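Bresteck opens its Zelham workshop to home furniture makers

Zelham, 25 December 2024

I'm Etornam Bawa, I run Bresteck, and I've got some news I've been sitting on since November: our Zelham workshop is opening to the public in the new year! If you've ever wanted to build your own table but live in a flat with no shed (I did, for years), this one's for you.

We've taken over the old Manríquez bakery on the corner. The ovens are gone, the big windows have stayed, and there are 16 benches where the bread racks used to be. A bench costs £18 for an evening, tools and glue included. Timber is extra, and you're welcome to bring your own.

Beginners start with a six-week course. You'll make a small side table first, then pick something harder. We tried it out at our Clistov branch and more than 98 people signed up, so please don't leave it till the last minute if you fancy a place. 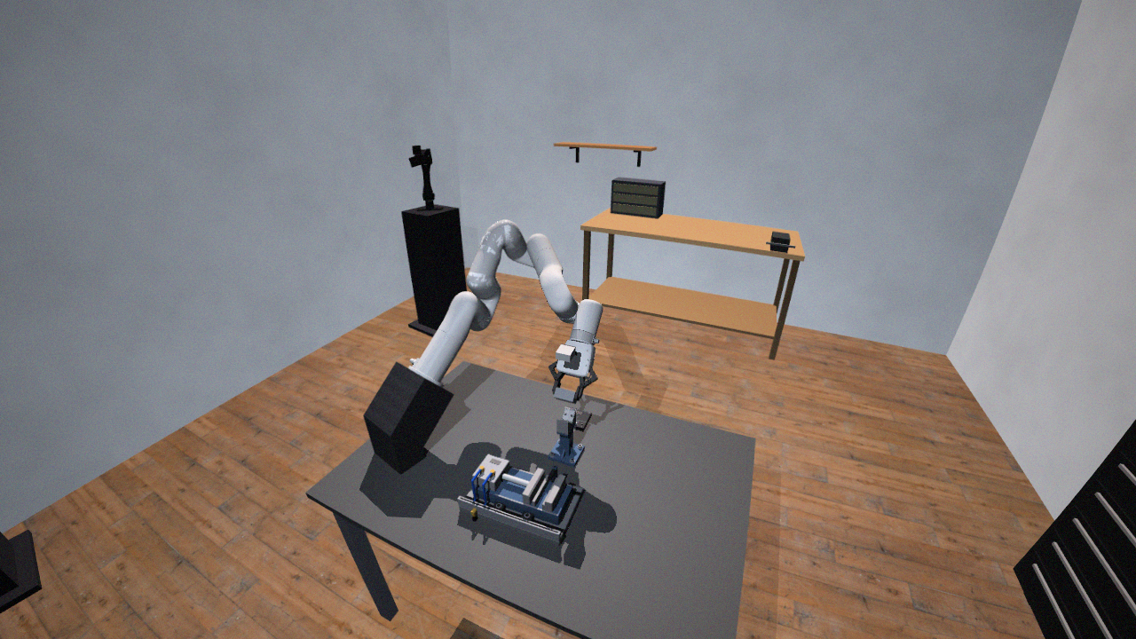
Our first course is all about tables, and I get asked about colour more than anything else. People worry that a dark top will make a room gloomy, but put a big dark grey table on a wooden plank floor, like the one here, and the boards still bring plenty of warmth. We'll have stain and paint samples out every evening, so come and have a play before you commit.

Booking is open now at the Zelham front desk or by phone through Clistov. Bring an apron and sturdy shoes, and tie long hair back, please.

ENDS

Press contact: Etornam Bawa, Bresteck, Zelham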